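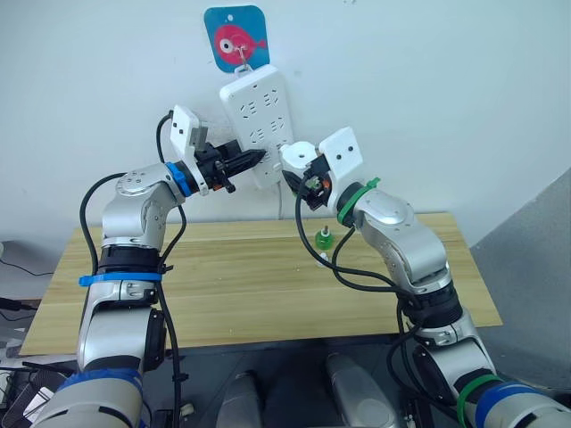 Standing water is the thing to sort out first if you want fewer mosquitoes. An egg can become a biting adult in as little as a week in warm weather.

I emptied 14 plant saucers in April.
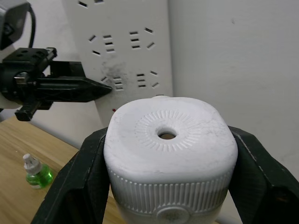 Does a water butt need a lid? It needs a tight one, or fine mesh tied over the top.

Gutters next. Mine held wet leaves along the back wall.
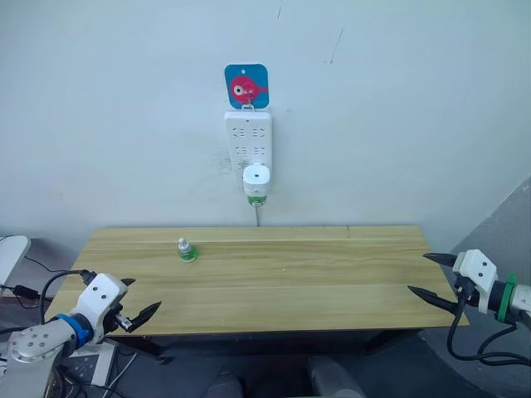 Zurkatholm Allotments replied that old tyres are worse than gutters and they cleared 57 from one ditch.

Two jobs left for May:

1. Tip out the bird bath every 4 days.
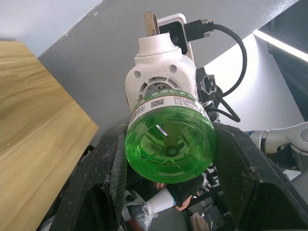 2. Drill drain holes in the bin store.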